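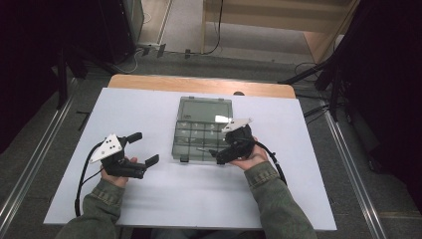 Two hand-held grippers over the white board, on the wooden table.

Nitcombe Germination Records
Version 2, June 2018
Maintained by Hanane Soliman

What is in this data set

The data set contains 1,434 records of germination tests for vegetable and herb seeds. One record is one test of one seed lot. Most of the seeds were saved by gardeners in Nitcombe, and a smaller part was bought from the seed sellers Brondico and Flarnard. The tests were made indoors on damp paper, at normal room temperature.

I started these records for my own garden. Later other growers asked me for a copy, so I have cleaned the tables and wrote this file. Please read it before you make any calculation.

Files

records.csv has the tests, one line for each.
lots.csv has the seed lots: crop, variety, year of harvest, source.

Both files are in UTF-8 with a comma between fields. The decimal sign is a point. The two files are joined by the field lot_id.

Fields in records.csv

lot_id: the code of the seed lot, same as in lots.csv
start_date: first day on the damp paper
seeds_sown: 30 in the standard test, 10 when the lot was very small
seeds_up: number of seeds with a visible root on the last day
days: length of the test
paper: type of paper, "towel" or "filter"
soak: yes or no, if the seeds were put in water the night before
note: free text, often empty

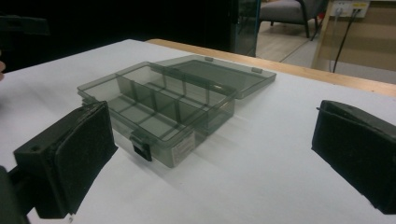
A seed is counted in seeds_up only when the root is longer than the seed coat is thick. For carrots and parsley this is not easy to see, and I used a magnifying glass. Seeds which became moldy before the root came out are counted as not germinated. If the mold came afterward, they stay in the count, and the word "mold" is in the note.

Missing values

An empty field means that I do not know the value. Zero means zero. In version 1 these two cases were mixed in the column seeds_up, and the germination rate of old parsnip seed looked worse than it was. If you still have version 1, please delete it.

The year of harvest is missing for many of the beans. The growers gave them to me in paper bags with only the name of the variety. I did not try to guess the year from the color.

Names of varieties

I kept the names as the growers wrote them. The tomato called "Badawi" is a local name, and I could not find it in any catalog. It is possible that it is a known variety under another name. "Badawi early" and "Badawi" were given to me as separate lots and I did not merge them.

Known problems

The room was colder in April than in the other months, so the peppers tested then were slow, and several tests were stopped too early. They are marked "short" in the note. I would leave them out of any comparison between varieties.

Lettuce was tested partly in the light and partly in a cupboard. There is no field for light. I hope to add it, but for the old tests I can not recover this information.

Use

You may copy, change and share the files. Please write where they come from and say which version you used. Corrections are welcome, the best way is to send me the lot_id together with the line as you think it should be.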